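Speaker notes: Reseating and replacing the 3.5-inch drive in an older desktop tower
Speaker: Percy Ñahui, Brernine refurbishing bench
Slot: Wednesday, second talk after the break

Opening

Give name and bench. Handout is on the chairs. Questions at the end, except on static and power, which can be asked at any point.

State the scope. One job: getting a hard drive in and out of a tower that uses a plastic caddy and a sheet metal cage. No cloning, no data recovery. Anyone who wants wiping procedures should go to the Kekoter session in the next room.

Say why the job gets its own talk. Last year the bench handled 116 towers from the Plisano office clearance. Of those, 19 came back from final test, and 13 of the 19 were drive faults of the mechanical kind: caddy not latched, data cable half on, power plug under side load. The drives themselves were fine.

Position of the case

Lay the tower on its side with the open side up. The drive then goes down into the cage under its own weight, and both hands are free for the cables. Upright, the drive has to be held level the whole time it is being pushed.

Ask who works on a slotted top. Slots are convenient for clamps and bad for screws. Put a tray next to the case before the first screw comes out. 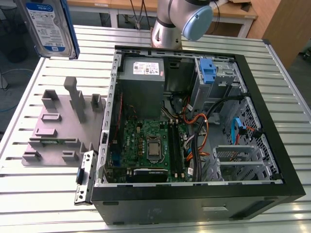 Power off, cord out, then hold the power button in for 5 seconds. Touch bare chassis metal before touching the board or the drive. Wrist strap if the floor is carpeted.

Check clearance before lifting anything. Power leads in these towers tend to run close to the drive cage, and a lead lying over the cage mouth will be caught under the caddy. Move it toward the board side and keep it there with a loose tie. A tight tie puts the strain on the connector.

Pause. Ask whether the back row can hear.

Cables

Data cable off first, then power. Pull on the plug body, never on the cable. Some SATA plugs have a metal spring clip that has to be pressed; others hold by friction only. Look before pulling.

Note the bend. A SATA cable folded sharply against the inner wall may work on the bench and throw errors later. Allow a wide curve. If the cable is too short for a wide curve, replace it. The Muñoz parts bin has longer ones, both straight and right angle.

Do not tuck spare cable behind the memory slots. Heat is a minor point. The main one is that the next technician will snag it when opening the slot latches.

Latches and reach

Colored plastic inside a case usually marks a part meant to be moved by hand: release latches, caddy tabs. Check the service manual for the model all the same. Blue connectors exist too, and pulling on one of those does no good.

Latches are stiff after years in a warm case. Press fully, then lift. Half pressing and levering with a screwdriver is how the tabs break. A replacement latch costs little but takes a week to arrive. 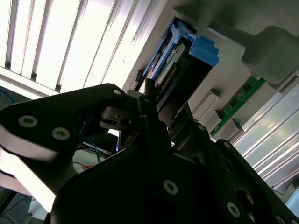
Work with light from overhead and slightly behind the shoulder. A lamp at the side leaves the bottom of the cage in shadow, and the bottom of the cage is where the caddy rails engage.

Keep tools vertical near the board. Memory slots sit close to the working area in small towers, and a slipped driver goes into the slot clips more often than anywhere else.

Seating the drive

Fit the caddy to the drive on the bench, outside the case. Pins go in the side holes. Flex the caddy only as far as needed to clear the pins. Check that the drive sits flat in it; a drive that rocks has missed a pin.

Entering the cage at an angle is acceptable for the first part of the travel. Straighten the drive before the rails engage. If it binds, take it back out and start again. Forcing it spreads the cage walls, and after that no drive will sit tight. 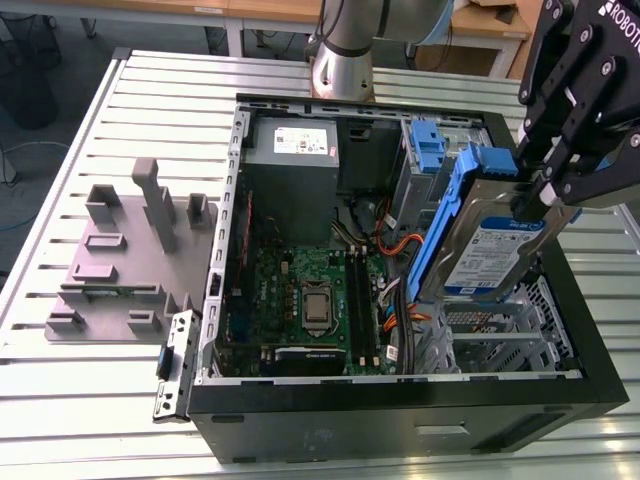

Drive in blue caddy, tilted and partly lowered into the cage.

Push on the caddy, or on the metal edges of the drive. Keep fingers off the circuit board underneath. Stop when the latch clicks, then pull back lightly. Movement means the latch has not closed.

Power plug on, data plug on, both pressed home squarely. Run one finger along each cable and confirm it clears the fan.

Test before the side panel goes on. Enter setup, confirm the drive is listed with the right capacity, shut down, close up. Roughly four minutes per machine.

Questions

Likely: can the caddy be left out? No. The cage is wider than the drive.

Likely: do solid state drives fit? With an adapter tray, yes. Same latch check applies.

Collect leftover handouts from the chairs.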